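Plundlow packing hall moves tray loading to robot arms
Site news | Saturday, September 14, 2019

Keskinen has completed the first stage of automation at its Plundlow packing hall, where robot arms now load small parts into trays on three of the lines. The work was previously done by hand, in shifts, at the same benches. The remaining lines are unchanged.

The arms were supplied by Diltlow and installed in June. Each carries a two-finger gripper and is set up first in simulation, where the approach height, finger opening and release point are fixed before anything is tried on the line. A new part used to mean a morning of trial runs with the line stopped. The stop is now limited to 50 minutes, most of it taken up by changing the tray guides and checking the first full tray.

Of the 76 people employed in the hall, none has been made redundant under the agreement signed before the work began. The agreement runs for 60 weeks and covers agency staff who were on the rota when it was signed. Loaders on the converted lines have been moved to inspection, line supply or cell operation. Cell operators are paid one grade higher and must pass a course in fault clearing, safe entry and basic program changes. 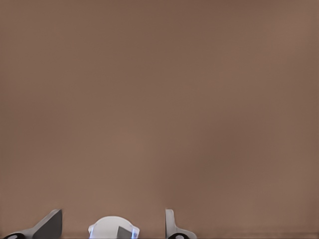
Simulation work is shared between the engineering office and the cell operators. An operator can open the model of a cell, alter the position of the gripper above the work surface and save the change for approval. Engineers approve or return it, normally within the same shift. Operators asked for this access during the trial period, when small corrections had to wait for the day team — a particular problem on nights.

The change has also altered the pattern of the working day. Loaders rotated between benches every two hours to limit strain on the wrist and shoulder. Cell operators do not rotate in this way, and some have reported that the job involves long periods of watching followed by several faults close together. Keskinen has agreed to review the number of cells assigned to each operator. At present one person looks after two cells, with a third added during meal breaks.

Parts that arrive tangled or bent are still sorted by hand, and the arms do not handle soft packaging. Both tasks stay with the line supply team.

A second stage is planned for the company's Dredadwood site, where the benches are older and the floor must be levelled before cells can be fitted. Staff there will be invited to visit Plundlow before the layout is settled.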